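The office manager at Stostlow has spent most of the summer getting rid of paper.

"When I started we had 125 binders," she says. "Every supplier had one, and some had two. Jitpraphai had a whole shelf."

She began in October with the invoices. Anything past its keeping date went for shredding, and the rest was scanned. By spring 82 binders had gone.

Were people upset? "A few. One man wanted his old Ziltik price lists back. I asked him when he had last opened them and he went quiet."

The cabinets were the next job. She wanted low ones with doors, on the carpet side of the office.

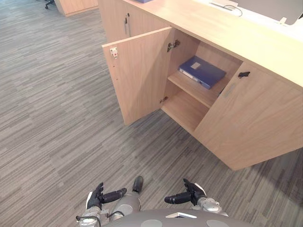
"I tell everyone to lay a binder flat if it's the only one on a shelf," she says. "Otherwise it falls over and the rings bend."

She has 20 binders left to sort, mostly leases. After that she plans to start on the stationery cupboard, which she has been putting off.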